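How Did Silent Films Get Their Sound?

Films that whisper, thump and tinkle, even though the actors never say a word you can hear

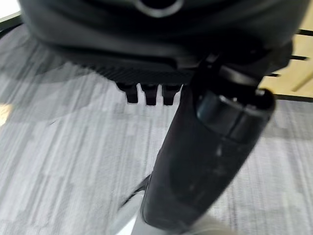

Words by Viktória Kun
September 11, 2025
For readers aged 8 and up

When I was little my grandad told me he was taking me to see a silent film, and I was really worried about my crisps. I thought everyone would have to be silent! I pictured myself sucking each crisp until it went soft so it wouldn't crunch. Then the lights went down, a man sat at the piano and made the most tremendous racket for over an hour, and I ate the whole bag without anybody hearing a thing.

So what does "silent" mean? It means the film itself has no sound stored on it. A film is a long strip of tiny photographs, each one a little bit different from the last, and when they go past very quickly your brain joins them up and you see movement. In the early days people were very good at making those photographs, but keeping sound in step with them was horribly difficult. Inventors did try. Some of them played a record on a machine next to the projector (the thing that throws the picture on to the screen), but if the strip snapped and had to be mended, the record and the picture no longer matched. Imagine a door slamming while somebody is kissing their granny!

Cinemas got round it with live music. In a small place you might get one pianist. In a grand one you might get a whole orchestra, squeezed in below the screen. Later on, lots of cinemas bought special organs which could do drums, bells, birdsong and even a car horn, all worked by one person with very busy feet.

Here's my favourite bit. Often the pianist hadn't seen the film before. They had to look up at the screen, work out what was going on and play something that fitted, all at once. Is that man creeping? Play something low and tiptoey. Is the horse galloping? Go fast! Some films came with a list of suggested tunes, called a cue sheet, and there were books of music sorted by mood, so you could turn quickly to "storm" or "sadness" or "chase".

Spooky films are where it gets really good. I once heard my friend Bence Vincze play for a ghost story, and for the longest time he played only two notes, over and over, very quietly. Nothing was happening on the screen at all, there was just a staircase. I had my scarf over my eyes! Afterwards I asked him how he did it and he said the trick is to leave gaps, and let people's imaginations fill them in.

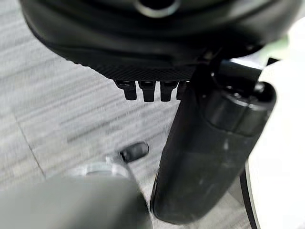 You might be wondering how anyone knew what the story was if they couldn't hear the talking. The answer is cards with words on, which popped up between the bits of action. We call them intertitles now. They might say "Meanwhile, at the castle" or give you what somebody had just said. There weren't very many of them, so the actors had to tell you the rest with their faces and hands. That's one reason the acting can look a bit big to us. The other nice thing about cards is that you could swap them for cards in a different language, and then the same film could be shown all over the world.

Then, towards the end of the 1920s, sound films (everyone called them "talkies") took over. Audiences loved them. It was hard on the musicians, though, as a great many lost their jobs in just a few years.

Lots of silent films have been lost as well, which makes me sad. Old film could catch fire very easily, or crumble away in its tin, and plenty of it was simply thrown out. Every now and then a missing one turns up in an attic or a shed, so do have a look if your family has any old tins!

Something to try at home

Ask a grown-up to help you find a short bit of a film and turn the sound right down. Now make your own music for it. You don't need a piano. A saucepan and a wooden spoon make good footsteps, a tray of rice makes rain, and humming is fine for nearly everything else. Do it once as if it's a funny film, then do the same bit again as if it's a scary one. Get somebody to watch both and ask them what they thought the story was about.

My nephew tried it with a film of a cat going into a kitchen. With the saucepan it was hilarious. With the humming, he wouldn't go and get his own glass of water afterwards.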